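Jul 21, 2018

Pool play, the bracket, and a long Saturday in Dadow

The Dadow summer baseball tournament finished its pool games last night, and I have been to every one our team played. I keep score for myself, in a pencil book, and I've done it long enough that the book is most of the reason I go. What follows is out of the book, plus what I remember from the drive home.

For those who don't follow it, eight teams come in, split into two pools of four. Each team plays the other teams in its pool once. The top two from each pool go to the semifinals, and the rest go home or stay and watch. Our team, Dadow, was put in with Erno, Clisier and Matić. The other pool I saw only in pieces, so I'll leave it alone until the end.

We opened against Clisier on Wednesday. Clisier always brings a team that hits the ball on the ground and runs hard, and the infield at our park is not kind to anyone fielding grounders in a dry July. They scored twice in the first inning without getting a ball past the dirt. One was an infield single, one was a throw that pulled the first baseman off the bag, then a bunt, then a slow roller to second. I wrote it all down and it looked like nothing on the page. Two runs, though.

We got one back in the third and tied it in the fourth on a double to left center. The go-ahead run came in the sixth when their catcher threw to third on a steal and the ball ended up down the line by the bullpen bench. Final was 3-2. Our starter went the whole way. He walked one batter and didn't strike out many, which is how he has pitched all season. He throws it over the plate and trusts people to catch it, and after that first inning they did.

I want to say something about the bottom of the order, because it doesn't get much attention. Our eighth and ninth hitters were on base four times in that game. The tying run was the ninth hitter. When those two get on, our leadoff man comes up with somebody to move, and he is a different batter when that happens. He takes more pitches. With nobody on he swings at the first thing he sees, and I have a lot of 6-3 groundouts in the book next to his number to show for it.

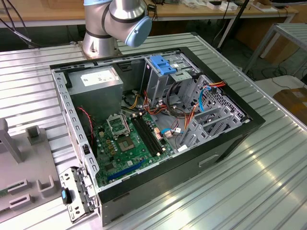 Thursday was Erno, and it was not close. Erno won the tournament last year and brought back most of the same players. They had a left-hander who I would guess is headed for a college team somewhere, and he struck out our first five batters. We didn't get a hit until the fourth inning, and that one was a broken-bat flare over the shortstop. The final was 9-1, and the one was a walk, a wild pitch, a groundout and a fly ball.

I don't have much to add about that game. We used four pitchers, and I thought that was the right way to go. Once it was 6-0 there was no sense in running anyone's arm out when Matić was waiting the next day. A couple of people sitting near me disagreed, loudly. They felt we were giving up. I think in a tournament like this you have to decide early which game you're going to win, and the third one was always going to be the one that mattered.

The crowd on Thursday was the largest I have seen at the park. The announcer read the paid attendance for the first two days in the seventh inning and it was 3,153, counting both fields. Last year they were hoping to get past 1,000 for a single day and didn't manage it until the final. The difference this year might be the night games. The lights on the main field were replaced in the spring and you can now see a fly ball the whole way, which was not always true before. The line for food was long enough that I gave up twice and ate a granola bar out of my bag.

Friday was Matić. Both teams were 1-1, so the winner went through and the loser was done. I got there early and watched infield practice. Their shortstop has a very good arm. I made a note to see whether we'd try to bunt on the third base side and pull him over to cover, and we did, in the second inning, and it didn't work. The pitcher fielded it cleanly and that was that.

It was scoreless through four. Both starters were working fast, and I barely had time to finish writing one batter before the next was in the box. In the fifth we got a leadoff walk, then a hit-and-run single through the hole where the second baseman had been standing. Runners on the corners, nobody out. The next batter struck out on a pitch in the dirt. Then a sacrifice fly, deep enough that there wasn't a throw. 1-0.

They came right back. A triple into the right field corner with one out, and a squeeze bunt that was as good as any I've seen at this level. Our pitcher had no play except to first. 1-1 going to the sixth.

The seventh was the inning. We had the bottom of the order up again, and again they got on. The eighth hitter singled to right. The ninth hitter bunted him over and was safe when the throw was high. The leadoff man took three balls in a row, then a strike, and then he lined one over the third baseman's head. It landed fair by a foot -- I was sitting on that side and saw the chalk come up. Both runners scored. He was thrown out trying for third, but by then it didn't matter much. 3-1.

Matić put two on in their half with one out. We made a pitching change, and the new pitcher got a ground ball to short on his second pitch. Six to four to three, and the game was over. I have it circled in the book. I don't usually circle things.

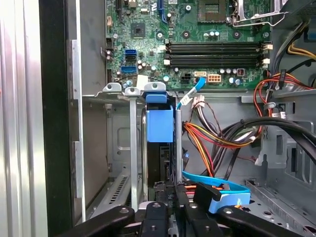 So who does Dadow play in the semifinal? We finished second in the pool at 2-1, behind Erno at 3-0, so we get the first place team from the other side. First pitch is this afternoon on the main field, and Erno plays the late game under the lights.

I saw four innings of that other first place team on Thursday between our game and dark. They hit for more power than anyone in our pool apart from Erno. Their third and fourth hitters both went deep into the trees past left. They also made three errors in those four innings, and their catcher had trouble with anything low. If I were making the decisions I would run on them. Our team has 24 stolen bases on the season by my count, and most of those came against catchers better than that one.

Pitching is the question. The tournament has a pitch limit and required rest days, so the starter from Wednesday can go but only for a short outing, and Friday's starter is finished until next week. That leaves the right-hander who threw the last two innings against Erno and a couple of the younger ones. The right-hander was fine on Thursday. He gave up a run, but it was on a pop-up that got lost in the last of the sun, and I scored it a hit only because the rules say you have to.

I'd also like to see the center fielder moved up in the order. He has been hitting seventh and he had two of our five hits on Friday, both to the opposite field. He hits sixth or seventh every year and every year by August he's batting third. It might as well happen now.

A few small things from the week. The scoreboard on the second field is stuck and shows every visiting team with an 8 in the third inning, so don't trust it if you're walking over. Parking behind the school is still free, and it's a shorter walk than the lot by the road. The bleachers on the first base side are in the shade after four o'clock and the ones on the third base side are not. I sat on the third base side all three days out of habit and I have the neck to prove it.

If we win today the final is tomorrow at two. If we lose I'll probably go anyway. There are some pages left in this book and I'd like to see that left-hander again from behind the plate. I'll put up the line scores either way, most likely Monday night once I've added up the columns and found whatever I got wrong.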